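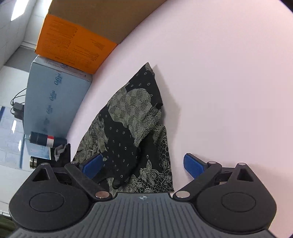 FOR IMMEDIATE RELEASE

Radbridge Workshop Finishes Hand-Held Gripper Build, Makes No Promises About Laundry

RADBRIDGE, 8/28/23 - Members of the Radbridge shared workshop have finished the first working pair of Nistier grippers, a hand-held tool meant to record how people pick up and move cloth. The recordings are supposed to help train a robot arm to do the same. The workshop has no results to show from a robot arm and is not announcing any.

The Nistier is a two-fingered gripper on a ribbed gray body. A person carries it, squeezes it, and does the job with it. Its linkage arms are black and its gripping pads are blue. It has no brain of its own. Members who came to the project expecting a robot were told on the first evening that they would be the robot for a while, and a few did not come back.

The project began after the workshop looked at several home folding machines and read the sales material closely. Most of it showed one towel, always the same way up, on a clear table. The group wanted to know what happens with a thin patterned cloth that has already been dropped in a heap, with a layer folded under and a corner pointing the wrong way. Its view so far is that picking such a cloth up is easy and picking it up by the right edge is hard, even with a human doing the looking.

Over 12 work sessions, members logged 1531 tries at lifting, turning, or flattening cloth. The workshop does not think this is a large number. It also does not think the log is clean. Early sessions mixed up left-hand and right-hand recordings, and those entries have been kept in a separate folder that should probably be thrown out.

"We keep being asked when it will fold shirts," the workshop said in a statement. "We have a tool that opens and closes, and a pile of recordings that we are still sorting. Anyone who tells you that is close to a housekeeping robot is selling something." 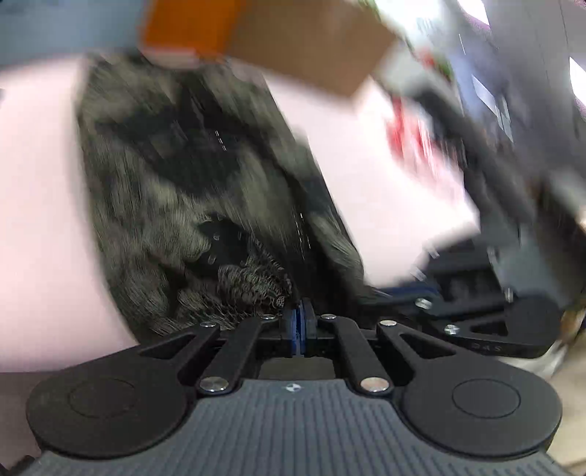

A Nistier hand-held gripper with its blue pads closed, in use with patterned dark cloth at the Radbridge workshop.

Parts of the build went worse than planned. The first linkage, based on a drawing from the Undar makers' group, jammed whenever the fingers closed at an angle. The second was better but wore quickly at the joints. The current one has held up, though members would like to see it last a winter before saying anything nice about it. Assembly takes some 4 hours for a person who has done it before. Beginners should plan on a weekend.

The workshop has also turned down an offer from Ikonen, a parts seller, to package the design as a boxed kit labeled "robot-ready." The group objected to the label and could not find out what it meant. Ikonen remains welcome to sell loose parts.

Build notes will be free to copy. They include the jammed version, with its measurements, so that others can avoid it or find out what was wrong with it. The recordings will not be released yet. The workshop first wants a member who took no part in the sessions to go through them and say whether they are worth sharing at all.

An open evening is planned for September. Visitors may try the grippers on cloth of their own, preferably something awkward. There is room for 26 people, and places can be reserved at the front desk. There will be no robot arm demonstration.

About the Radbridge Workshop
The Radbridge Workshop is a shared space with hand tools, sewing tables, and an electronics bench. It is paid for by its members and has no product for sale.

Related releases
Undar Linkage Drawing: Corrections and Known Faults
Sewing Tables Reopen After Floor Repair
Why We Stopped Building the Sock Sorter
Electronics Bench: New Evening Hours

Press contact: Radbridge Workshop front desk | Copyright 2023 Radbridge Workshop | Back to top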